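Unit 4: Adhesives, Surfaces and Simple Joints
Course notes, Introduction to Materials for Craft and Repair
Instructor: Naveen Ahuja

Read these notes before the June workshop. The reading from the course packet covers the chemistry in more depth, and you will not be tested on the formulas.

1. What an adhesive does

An adhesive is a substance that holds two surfaces together by filling the space between them and gripping both sides. The parts being joined are called adherends, or substrates. Two forces matter. Adhesion is the grip between the glue and the surface. Cohesion is the strength of the glue within itself.

A joint can fail in either way. If the glue peels off one surface and leaves it bare, the adhesion was weak. If glue is left on both surfaces, the glue layer itself tore. If the paper or wood tore next to the joint and the glue line held, this is called substrate failure, and for most repair work it is the result you want. Get into the habit of looking at a broken joint before you clean it.

2. Wetting

A glue has to spread over a surface before it can grip it. This is called wetting. Water on a waxed surface pulls up into beads, so it wets the wax poorly. Water on clean glass spreads out into a thin film.

Grease, dust, wax and old finish all get in the way. Cleaning is therefore part of the joint. A household cleaner such as Windex may be fine for a smooth surface, but wipe it again with plain water and let it dry, as anything left behind can weaken the bond. Bare wood should be dusted or lightly sanded — never soaked.

3. Main types

Water-based glues. White craft glue and yellow wood glue are both made of tiny polymer particles spread through water. As the water leaves, the particles press together and form a film. At least one of the two surfaces has to be porous so that the water has somewhere to go. This is why white glue works well on paper, card and wood and badly between two sheets of plastic.

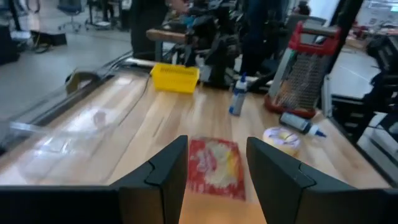 Drying time depends on the thickness of the layer, the air temperature and the humidity. A thin, even coat sets faster and holds better than a thick one. Most beginners use too much.

Pressure-sensitive adhesives. These are the adhesives on tapes and labels. They stay soft and need no drying. Pressing brings the sticky layer into close contact with the surface, so a firm rub makes a real difference. They hold well against a sideways pull and poorly against peeling. Over years, many of them yellow, and the sticky layer can move into paper and stain it. Do not use ordinary tape on anything you want to keep.

Hot melts. These go on as a liquid and harden as they cool. They fill gaps well and set quickly, but they soften again with heat.

Two-part adhesives. Epoxies harden through a chemical reaction after mixing. No water has to escape, so they can join metal, glass and some plastics. Keep to the mixing ratio on the label.

4. Stress on a joint

Four kinds of load come up in this course: tension (pulled straight apart), shear (slid sideways), peel (one flexible side lifted from an edge) and cleavage (two stiff sides pried open). Shear spreads the load over the whole glued area. Peel puts nearly all of it on one thin line — think of how you remove a sticker.

Fabric and soft materials are often loaded in peel. A stitched seam will usually outlast a glued one for this reason, and the two can be combined where the seam has to lie flat.
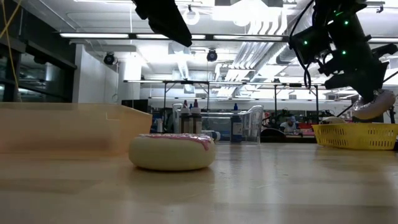 5. Worked problem

A lap joint between two strips of wood has a glued area of 29 square centimeters. It fails in shear at a load of 1,246 newtons. Find the average shear strength.

Strength = load divided by area
1,246 / 29 = 42.97 newtons per square centimeter

Now suppose the overlap is cut back so that the glued area is 19 square centimeters. If the strength stays the same, the joint should fail at 42.97 x 19, or 816 newtons. In practice the ends of a lap joint carry more than their share of the load, so doubling the overlap does not double the strength.

6. For the workshop

Read sections 1 to 4 again and bring one broken joint from home. Write down which type of failure you think it shows. Problem set 4 is due at the start of the session.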